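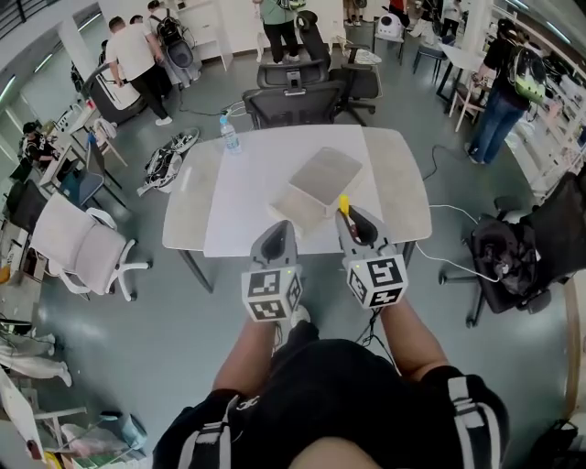
Frosted plastic boxes on a shared work table - lids, labels, cables, help!

Posted by Zorica Spahić
March 4, 2024

Hi all, I've inherited the job of sorting out the shared table in our office and I'd love some advice before I spend any more money. It's a rectangular white table with a pale marbled edge and dark metal legs, and it gets used by whoever needs a bit of elbow room. By the end of the day it has a drink bottle on it, a white cable running down one side and usually a jacket or a cloth over one of the chairs.

I bought a few translucent white boxes with frosted lids to keep the small stuff in (pens, tape, charging leads, spare batteries). They look lovely and tidy but I've got three problems.

First, you can't really see what's in them. I thought translucent would be enough, but with the lid on everything is a grey blur and people open every box looking for the stapler.

Second, the labels I printed keep peeling off. I used the cheap paper ones and they curl at the corners within a fortnight.

Third, the cable. It comes along the right side of the table and then wanders across the floor towards the chairs, and the castors go straight over it. We can't move the table any closer to the wall as people sit on both sides.

My budget is $80 for the lot. Has anyone got a setup like this that stays tidy? I'm happy to swap the boxes if I have to, but I'd rather keep them!

Thanks heaps,
Zorica

Lindiwe Mofokeng

Hi Zorica, keep the boxes! I had the same trouble in our craft room and it was mostly the labels letting me down.

Frosted plastic has a slightly rough finish on the outside and paper labels hate it. Wipe the spot with a bit of methylated spirits on a cloth, let it dry properly, then use a vinyl or laminated label and press down hard with your thumb, especially the corners. I buy the Nkuna ones in a roll of 50 and I've had the same set on since December without a single one lifting. Put the label on the short end as well as the lid, so you can still read it when the boxes are stacked or somebody has shoved one in sideways.

For seeing inside, try a sheet of coloured paper in the bottom of each box. You won't be able to read anything through the lid but you do pick up the colour, and people learn very quickly that blue is cables and yellow is stationery. Mine took a week to catch on (my husband took longer).

I'd also take the stapler out of the box altogether. Anything people reach for ten times a day should live in an open tray. I use the boxes for things we need once or twice a week and it cut down the rummaging no end.

With the cable, get a rubber floor cover, the kind with a flat bottom and sloped sides. Measure from the table leg to the power point first. I bought mine by guesswork and had to go back for another length. The Akside one comes in 36 inch pieces that you butt together and the castors roll over it without much of a bump. Before it gets to the floor, clip the cable down the inside of the table leg so there's no loop hanging off the edge for a knee to catch. Velcro ties are fine on metal legs, and they're easy to undo when you want to move things.

Good luck, and post back with how you go!

wolia_fan

just get clear ones. Wolia do a clear box with a hinged lid, no label needed. the frosted ones scratch anyway

Zorica Spahić

Thank you both! Lindiwe, I had no idea about the metho, I've been sticking them straight on. I'll try the coloured paper tonight as we've got a pile of it in the cupboard, and the stapler is getting its own tray.

I did look at the clear boxes but they're a different size and wouldn't stack with what I've got. Does the rubber cover need to be taped down on a smooth floor, or does it stay put by itself?

Lindiwe Mofokeng

Mine stays put on lino. If yours creeps I'd put a strip of removable double-sided tape underneath at each end - it grips the floor and you can still lift it up to mop.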